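Fitunton Poetry Reading Group
Minutes of the meeting held May 26, 2025
De Haan Room, upstairs

Chair: Liesl Gisler
Minutes: Ans Verhoeven
Apologies were received from two members.

1. Minutes of the last meeting

Approved with one correction. Under item 4, "the speaker's brother" should read "the speaker's neighbor." The poem does not mention a brother.

2. Matters arising

The large-print copies have been made and are in the cupboard with the spare chairs. Members who take one home should sign the sheet inside the door. The lamp by the window has still not been fixed. Liesl will ask again at the front desk.

The question of whether to read poems in translation was held over from last time. Opinion was split. Some members felt that talk about sound and line breaks goes nowhere when the lines are the translator's. Others said we would be shutting out most of the world's poetry. Agreed to try one translated poem in November, with the original printed beside it, and decide after that.

3. Reading: "The Badier Ferry"

The poem was read aloud twice, once by Liesl and once by a new member who had not seen it before. It is on page 191 of the Clerina anthology. There are seven stanzas. The speaker stands at a landing waiting for a ferry that takes people to the other bank, watches it come in, and lets it leave again without getting on.

Discussion began with why the speaker stays behind. The first view was that the ferry stands for death and the speaker is not ready. Several members thought this was too quick. They pointed to stanza two, where the people getting off are carrying bread and a birdcage, and said the poem takes trouble to make the crossing ordinary. Ans said the speaker never says where he or she was going, so we can't tell whether anything has been given up by staying.

Liesl asked members to look at the verbs. Everything on the water is in the present tense until the last stanza, which moves to "I had meant to." One member took this as regret. Another said it could be plain relief, and that people say "I had meant to" about small errands all the time. No agreement was reached. It was noted that the line can be read aloud both ways, and our two readers had in fact done so.

There was a shorter exchange about the rhyme. The first three stanzas rhyme on the second and fourth lines. In the fourth, where the ferry touches the landing, the rhyme drops out, and it does not return until the ferry has gone. Most members had not noticed this on the page but said they had heard something change. One member thought the poet had simply run out of rhymes - the word there is "river," and there isn't much to go with it.
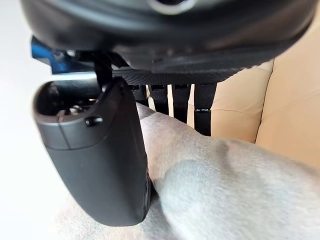

4. Imagery and plain description

Ans introduced this item, which was carried over from the spring list. The question was how much a poet needs to add to a thing once it has been clearly described. "The Badier Ferry" gives the ferry's rope four lines and compares it to nothing, and the rope is what most members remembered afterward. Ans contrasted this with the well in stanza six, which is called an eye, a mouth and a coin in the space of two lines. She said that a bright metal ring curving around a dark opening, like the silver one in the photograph, already gives a reader plenty, and that calling it an eye makes it smaller. Liesl disagreed in part. In her view the three comparisons are meant to crowd each other, as the speaker by then is nervous and can't settle on what he or she is looking at. A member by the door asked whether we would be so generous if the poem were worse elsewhere. This was thought a fair question and was left there.

5. Written responses

Members were reminded that written responses are voluntary and should fit on one side of a sheet. Those handed in last time were good, but a few retold the poem from start to finish and stopped. Liesl suggested starting from a single line that puzzles you and staying with it. A summary is useful for a long narrative poem. For something the size of the ferry poem, everyone in the room has just heard it.

It was also asked that quotations be copied exactly, including the line breaks. A slash with a space on each side is fine when quoting inside a sentence.

6. Choice of poems for the next two meetings

Proposed: a pair of short poems about roads, a ballad, and a long poem in couplets. The long poem was put off until the fall because of its length. The road poems will be read next and the ballad after that. Ans will make the copies. Anyone who has the ballad in a different version should bring it, as verses are often missing from one printing to another.

7. Any other business

The Clerina anthology is out of stock at the bookstore. Two borrowed copies are overdue and should come back to Liesl so that others can use them.

One member asked if we might start on time. Agreed.

Actions
Liesl: lamp, overdue anthologies, poem in translation for November.
Ans: copies of the road poems, corrected minutes to all members.
All: choose one line from the road poems to bring to the next meeting.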